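Notebook, May. Basket picks, wrist view only

Started at 2:15 pm, later than I wanted. Pak-hei Hung had the bench all morning for the Shih calibration and I wasn't going to rush him. Brarum is the run name for this batch, so if you're looking for the logs, go there and not in the old Bradby folder (I really do need to clean that out).

Quick recap for anyone catching up. The policy was trained with two views, the overhead and the wrist, and I've been arguing for weeks that the overhead does next to nothing once the hand gets down near the basket. So for this batch I masked the overhead completely and let it work from the wrist stream alone. Same weights, checkpoint 3000, no fine-tuning. Planned 80 trials, all yellow target, dark basket.

First thing I noticed going back through the wrist stills is how much of the target we lose to our own fingers. I'd been blaming the colour normalization for the bad grasp points, and I think I owe it an apology!
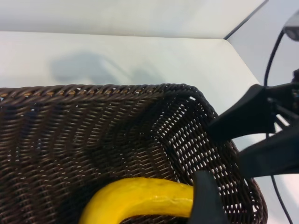
Brarum, wrist view. Right end of the target hidden behind a finger.

The yellow itself is dead easy, it jumps right out of that dark weave. The trouble is length. With one tip covered, the estimator puts the centre too far left, and the grasp goes left with it. I dumped the predicted centres for the whole batch and the offset is in the same direction nearly every time, which is kind of lovely because a bias like that you can do something about.

Score so far: 43 good picks out of the 80. With both views on, the same checkpoint got over 60, so fine, Pak-hei wins the coffee, the overhead is pulling some weight. But I'd bet most of the gap is this one occlusion problem. The rest looks like rim contact on the way in, especially on the side where light comes through the weave and the depth goes all speckly.

Tried the Celard mask (finger pixels painted out, estimator told to treat them as unknown) on saved data only, seed 2101. Predicted centres moved right, most of them by a sensible amount. A few shot off past the basket wall, so the prior needs tightening before I let it anywhere near the arm.

To do:
Tighten length prior, rerun offline on the same seed
Ask Pak-hei whether we can approach with the wrist rotated a bit
Log rim contacts separately from missed grasps
Order more finger pads, we're on the last set

Packed up at 6:40. Wrist cable is still taped, leave it be please.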